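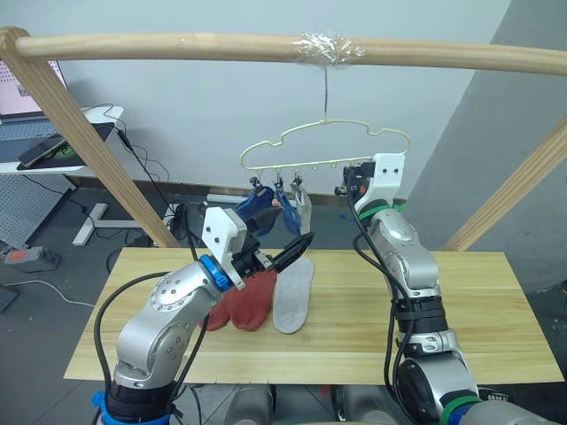 Where do people clip a sock when they hang it on a clip hanger? Most people clip it at the open end, along the top edge of the cuff, and let the toe hang down.

Figure 2. Socks on a clip hanger, pinched along the top edge with three clips to a sock. The hanger is wired to a pine drying frame.

4. Cuffs, toes and the trouble with small things

I went into this part of the study thinking it would be the short one. Shirts and sheets had the good stories (the sheet people in Plovonberg alone could fill a chapter), and socks were supposed to be a paragraph near the end. Then the laundry diaries came back from our 39 households and a huge share of the writing was about socks! People who gave me a single line on a whole load of towels would spend half a page on how a pair ought to be hung, and who in the house does it wrong. I coded over 2,000 diary entries for the full paper, and the sock ones took me the longest by far.

4.1 Which end goes up

The cuff-up arrangement in Figure 2 is the one I met most often, in Skirkstead and in Plovonberg both. The clips take hold of the top edge and the rest of the sock hangs free below the bar. I asked people to explain it and got very different answers for what looks like the same habit. Some said the cuff is the thick part and can stand being pinched. Some said it lets them see the whole foot and spot a hole before the sock goes back in the drawer. One person told me, a little impatiently, that a sock hung by the toe looks upside down and she wouldn't have it in her kitchen.

The toe-up people are fewer but they're firm about it. Their worry is the elastic. They feel that a wet sock is heavy for its size, and that hanging all that weight from the ribbing will stretch it out over time. I can't settle this one, and I didn't try to. I never measured a cuff. What I can say is that the toe-up households were also the ones most likely to bring up the price of socks without being asked, which makes me think the two things go together: if you see socks as something you're trying to keep going, you hang them differently than if you see them as something that wears out anyway.

4.2 How many clips is enough

Clip hangers come with a lot of small clips, and it never crossed my mind that people would disagree about how to share them out. They do. A single clip in the middle is the quick way, and it's what most people do on a weeknight. The sock folds over on itself a bit and the inside of the cuff stays closed. Two clips, one at each corner, hold it flatter. Three, as in Figure 2, spread the hold along the whole edge, and the people who go to that trouble tend to talk about air getting in or about liking a straight row. It uses up the hanger fast, of course. A household in the Amell building with a big family and one small hanger laughed out loud when I brought it up (they put both socks of a pair in one clip and call it done).

I had a column in my coding sheet for "shared clip" and another for "own clips," and the shared column filled up almost entirely from larger households. That seems obvious written down. It wasn't obvious to me until I'd stood in enough hallways looking at enough hangers.

4.3 Pairs, colors and order

Here I should admit a bias: I hang socks in pairs. I always have, and I went around for the first few weeks quietly assuming that everybody else did too unless they were in a hurry. A good number of people hang in whatever order the socks come out of the basket and match them up later, on the bed or in front of the television, and several of them told me that the matching is the nice part. One diary from Skirkstead has a long, really lovely entry about sorting dark socks by the window at eight in the morning because the blues and blacks can't be told apart under the kitchen light.

Color did come up as its own reason for an order, though less than I'd guessed. People who worry about dye running keep reds away from grays in the wash, and a few carry the rule over to the rack, with the reds going up last or on a separate hanger. Others go light to dark along the bar just to please themselves. I coded these as the same thing at first and had to go back and split them, and I'm still not fully happy with where I drew the line.

4.4 What the hanger hangs from

Last, the support. Clip hangers are light and they swing, so every pull on a sock moves everything else on the bar. At home this gets solved with whatever is nearby: a shower rail, a door frame, the back of a chair, a length of wire. The Wyss Street households had a habit I hadn't seen before of winding tape around the rail at the spot where the hanger goes, and when I asked, I was told it stops the thing from sliding toward the wall. A frame like the one in Figure 2, with a rod across slanting poles, does a similar job at table height, with a wrap of clear tape on the rod and the wire hanging down from it.

Swinging is also why so many people hold on to the hanger with one hand while they work the clips with the other. I saw that over and over and didn't think to write it down until October, so my early visit notes are no use for it and I've left it out of the tables. The habit does show up in the diaries, mostly as complaints about needing another hand, and I've put those passages together with the ones on folding in the next section.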